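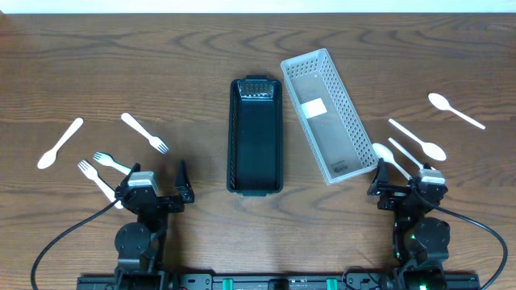

Drinano Two-Arm Bench Kit
Item 1647

Two black arms, two parallel-jaw grippers, one rail. The Drinano kit goes on a table you already own and gets to work on chores you have been putting off, such as sorting plastic cutlery into baskets. Forks and spoons are not included. Neither are baskets, so put them in the budget now. Purchasing will enjoy the line item.

Price: $2000 per kit, clamps included
Lead time: 30 days
Weight, crated: 62 pounds
Sold by: Coststead

Before you order

Measure the table. Then measure the reach you need, which is the number people skip. Leave slack for the gripper cables, which like to swing wide.

Budget for spare fingers. Plan on one set per arm in the first year, or two if you let the sales department have a turn.

Setup time is quoted as one afternoon. Coststead does not say whose.

Often bought with
Brimetti spare finger set
Valdovinos bench power strip

Prices checked 27 August 2018. Returns accepted in the original crate, so keep the crate.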